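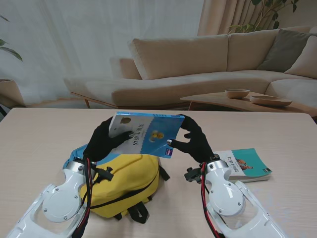

March 4, 2018

Dry shampoo bench notes, Sokari powder, batch 30

Picked up from where I left the starch blends. The rice starch and tapioca mix from last time still clumps at the nozzle of the shaker bottle, so I dropped the tapioca to half and made up the difference with kaolin. Weighed out 179 g total, sieved it twice, then added the fragrance on a small portion of the starch and worked that back into the rest. Doing it in that order cut down on the little scented lumps.

Color: off-white, slightly gray next to batch 28. On dark brown hair swatches it left a cast at the root that took 2 minutes of brushing to get out. On the light swatches I couldn't see it at all. Lenuța Cozma tried the same amount on the black swatch and got a worse result than I did, but she was tapping it on from closer in. We need to agree on a distance before we compare anything else. I wrote 15 on the board with a question mark, in centimeters, and we can fight over it.

Oil pickup. Used the synthetic sebum, same bottle as before, opened in the fall. Swatches loaded, left to sit, powdered, combed out, weighed. Batch 30 took up a bit more than 28 and less than the Flendside control. The Flendside one feels gritty between the fingers though, and you can hear it when you rub the hair. I would take the softer feel and live with a weaker number. Weights are in the green binder under Sokari.

One swatch (718) was thrown out. It had been washed with the conditioning shampoo by mistake and the powder slid straight off it. Please rinse everything with the plain stuff only. The label has come off that bottle, so I put tape on it.

Scent: the Căpraru citrus is too sharp on first shake and gone by the afternoon. Lenuța likes it. I would try it at half strength with a little of the green tea base and smell it again after a day in the open dish.

Sultadden asked whether the powder could go in an aerosol. Told them not with this kaolin, it would block the valve. They want an answer on a finer grade by May. Sample of the finer grade is on order, no ship date.

To do:
Remake 30 with a pinch of iron oxide for the dark hair version
Rerun black swatch, both of us, same distance
Shaker caps with smaller holes, ask for a handful
Clean the sieve, fragrance is stuck in the rim
Humidity test on the open dish, lid off overnight by the sink

Balance drifted a little after lunch. Re-zeroed it and repeated the last weighings, and the second set is the one to use.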